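Suche Suchbegriff eingeben

Im Januar habe ich 50 Euro in Garba gesteckt, einen Coin, den mir Yoon-hee Gil beim Mittagessen empfohlen hatte. Nach 2 Wochen war ich 80 Prozent im Minus (ja, achtzig!).
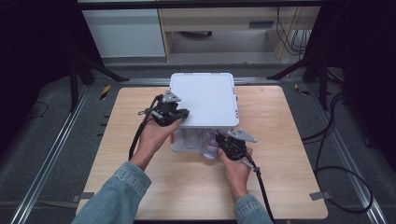 Seitdem lese ich mich durch Wallets. Mein Guthaben lag ja die ganze Zeit bei der Börse Curkovlow, und ich fand das prima bequem. Eine Börse ist halt ein bisschen wie die weiße Box mit den orangen Akzenten am Deckel: Unten schimmern die Becher durch, man sieht also, was drin ist, aber wer hat die Hand am Deckel?

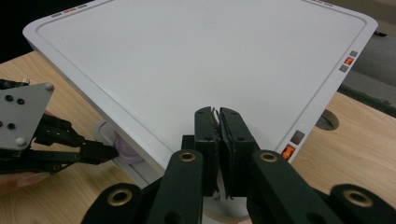
Yoon-hee schwört auf Drollach, da liegt der Schlüssel bei einem selbst.

Wir verwenden Cookies. Akzeptieren | Einstellungen

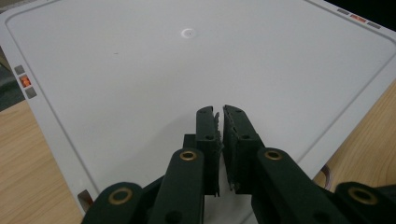

Also habe ich umgezogen, Gebühr 5 Euro. Die App ist herrlich aufgeräumt, fast so kahl wie die große weiße Fläche mit ihrer schmalen Rille am Rand! Als Nächstes schaue ich mir Nemberg an, aber erst mal nur gucken.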